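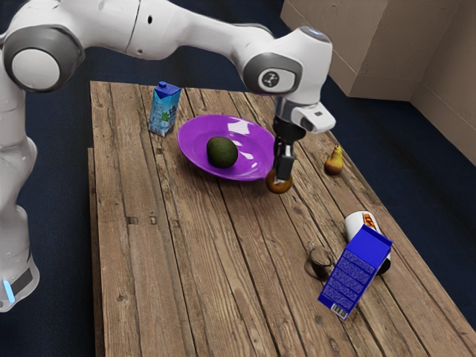
About Stirby

Stirby is a bookkeeping and payroll office for small businesses. We work with restaurants, dental practices, contractors, hair salons and a few family farms. Most of our clients have fewer than 10 employees, and many have no office staff of their own.

The firm began as a tax preparation desk that opened every December and closed again after the spring deadline. Clients kept calling in the summer with payroll questions, so we stayed open all year. Tax returns are now the smaller part of what we do.

What we do

Monthly bookkeeping, payroll, sales tax filings, year-end reports and W-2 and 1099 forms. We also clean up old books. If you are two years behind and have your receipts in a grocery bag, bring the bag. We do not give investment advice and we do not sell insurance.

How we work

Every client has one bookkeeper and one backup. You will have the direct phone number for both. Your books are closed by the 9th of the following month, provided we have your bank statements, and you get a two-page report with the numbers you need – cash on hand, what you owe, what you are owed and how the month compares with the one before.

Bookkeeping is billed at a flat monthly rate. Cleanup work is quoted before we start. If the job takes longer than we expected, the quote stands.

Lukent and Inutitz

In addition to the main office we run two smaller services under their own names. Lukent handles payroll only, for businesses that already have a bookkeeper they like. Inutitz is our evening class series for new owners. It covers invoices, deposits, mileage logs and what to do with a letter from the IRS. Classes are free for clients and open to anyone else for a small fee.

Our office

We are on the second floor of the Szénási building, above the print shop. The entrance is on the side street and there is an elevator. Parking behind the building is free for visitors – please use the spaces marked Stirby, as the others belong to the print shop.

New clients

We take on new monthly clients at the start of each quarter. Cleanup jobs can start at any time. Call the front desk or stop in on a weekday morning.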